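Subject: Re: [utville-homestore] Caps: bins or hooks?
Date: 20 October 2019

On the Utville homestore list, someone wrote:

> Has anyone tried the Clillero method for caps? You split them into
> darks and lights, then stand each lot in a clear bin with the brims
> up. They claim it takes 4 minutes and the caps keep their shape for
> good. I've got far too many on hooks behind the door and I'm tempted
> to clear the lot.

I have tried it, and I'd keep the hooks a while longer.

The sorting part I'll grant them. Dark greys in one heap, beiges and whites in another, and you can see at once which ones you own three times over. But four minutes? Perhaps if you own six caps and none has a soft crown. Mine took most of an evening, and I had to decide what to do with a blue-grey one that is neither one thing nor the other. It went in with the darks. The Clillero leaflet has nothing to say on the matter.

My real doubt is about the bins. Clear plastic looks tidy in the shop, then you fill it and you are looking at squashed cloth through a window. The cap at the front gets pushed flat against the wall, and the ones on top poke out over the rim anyway, so forget about a lid. As for keeping their shape, look at the seams on any cotton cap that has been folded in on itself. The creases gather where the panels meet, and I have yet to find a way of pressing them out that doesn't make the brim go odd.

Two bins by the cactus, the two heaps, and some tan cloth close to:

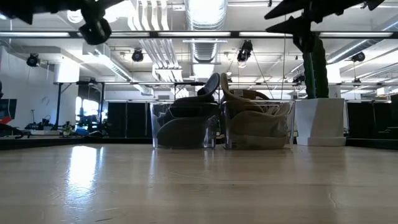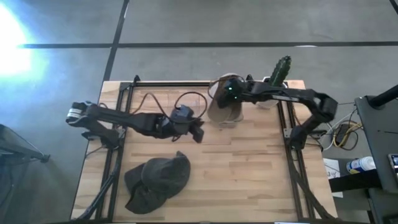
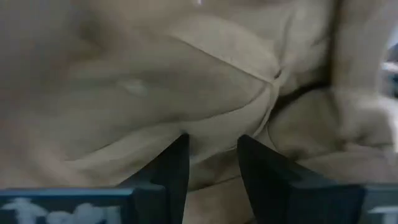
Viklund replied off-list and said I could pass it on: the mistake is packing them upright at all, and caps nested one inside the next, crowns up, in a long shallow drawer will come out in July just as they went in. Viklund also thinks sorting by colour is a waste of time and would sort by how often you wear them.

I half agree. Nesting is fine until you want the one at the bottom, and not everyone has a drawer going spare. Sorting by wear sounds sensible, but I'd end up with one bin of two caps and another I never open, and at that point the second bin should go to the charity shop.

If you must buy bins, the Didell ones are no better than the cheap sort as far as I can tell. Measure the shelf first. Mine is 330 mm deep and I still managed to come home with the wrong size.

Has anyone kept caps in a bin for a full year and then worn them?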